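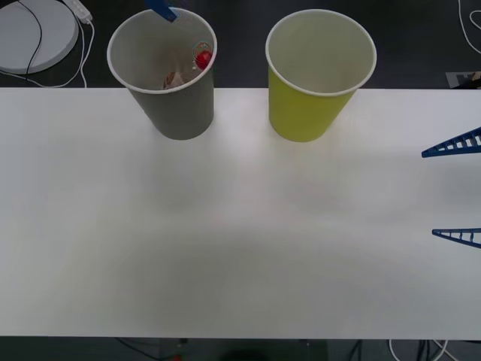
Two Arms on the Sorting Bench: What Changed for the Staff at Urnimance
Student project report, Workplace Studies
Fulgencio Camacho

1. Background

Urnimance runs a small container return depot in Chisholm. People bring in drink bottles, cans and cups by the bag, and local cafes send theirs in tubs. Most of the volume goes through a conveyor line that was there long before my placement. What the line can't handle goes to the benches. That means bottles inside other containers, cups with rubbish in them, and anything that has to be looked at before it is thrown in a bin.

Bench work used to be done by hand on every shift. Last year the depot put in a pair of robot arms, a model called the Hurkari, on one of the benches. I spent my placement at the depot from March and was asked to write about what the arms changed for the people who work there. I was not asked to judge whether the arms were worth the money, and I did not see the figures for that.

2. How I did the study

I watched the bench on both the day and the evening shift and kept a notebook. I also interviewed 5 members of staff. The interviews were 20 minutes each, held in the lunch room. Staff are not named in this report. Where I quote someone I have checked the wording with them.

I also had the bench log, which lists each item the arms tried and whether a person had to step in. For the period I looked at, the log had 1152 items. A person stepped in on 300 of them. I had expected fewer. The shift leader had expected more, and she said the log misses cases where someone just reaches over and moves a cup without pressing the button. From what I saw I think she is right.

3. The job before

Before the arms, a bench worker stood at the table for the whole shift with one break. They tipped out each cup, pulled out whatever was inside, and put the container in one bin and the contents in another. Paper, lids and small objects turned up all the time. Staff said the worst parts were sore wrists and the smell in summer. Two of them said they did not mind the job otherwise, because you could talk while you did it.

There was no training to speak of. New people stood beside someone for a morning and then started.

4. The job now

The arms work over a plain white table. Each has a gripper with two blue fingers made in an open lattice, a bit like a ladder. The staff like these better than the hard metal ones on the trial unit, which they said crushed paper cups. The spacing of the items on the table matters a good deal. If two cups stand too close together, the arm slows down or stops, so a person sets them out with a gap.

The person on this bench is now called a bench attendant. They load the table, watch the arms, and deal with stops. They also clean the table and the fingers at the end of the shift and fill in the log. The fault messages come up on a tablet that runs a program called Vorkarent. Staff told me the messages were hard to follow at first, as most of them are codes, and someone has since taped a handwritten list of the common ones to the wall.

Clear bottles cause a lot of talk. Staff believe the arms have trouble finding the edges of clear plastic, and the log gives this some support, with more stops for bottles than for coloured cups. A coloured screw cap seems to help. One attendant told me she turns bottles so the cap faces the camera, although this is not in the instructions. The attendants also keep an eye on the grip when a bottle is close to another container. The fingers press in from two sides, low on the body, and there is not much room if a bowl or tub is in the way.

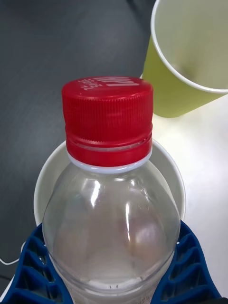
5. What staff said

All the people I spoke to agreed that their wrists were better. That was the clearest result.

On other points they were split. Some liked having the arms because the work was lighter and they learned something new. Others found watching more tiring than sorting. One man on the evening shift said, "My hands used to be busy and my head was free. Now it's the other way round." Another said she felt she was being timed, as the log shows how long each stop lasts. The shift leader told me the stop times are not used to rate staff. This had not been written down anywhere, and two people had not heard it.

Nobody lost their job when the arms came in, but one casual position was not filled again. Staff brought this up without my asking. Pay for the attendant role is the same as for sorting, and three of the five thought it should be higher given the fault handling.

The change in talking is small but it came up often. The attendant's bench is a few metres from the hand benches and has a marked line on the floor around it. People who used to work side by side now call across, or don't bother.

6. Limits of the study

I only visited one depot and the number of interviews was low. I did not get to speak to anyone who had left. The log has gaps, as noted in section 2. I was also there as a student on placement, and people may have been polite.

7. Suggestions

The depot should put in writing what the log is used for and go over it at a shift meeting.

The attendant role should be rotated within the shift, with no one on it for more than half. The evening shift already does this informally and had fewer complaints about tiredness.

The taped list of fault codes should be typed up and kept with the tablet, and the tip about turning bottles should be tested properly and added if it works.

Staff should be asked before a second bench is fitted out. The shift leader has agreed to raise this on Tuesday.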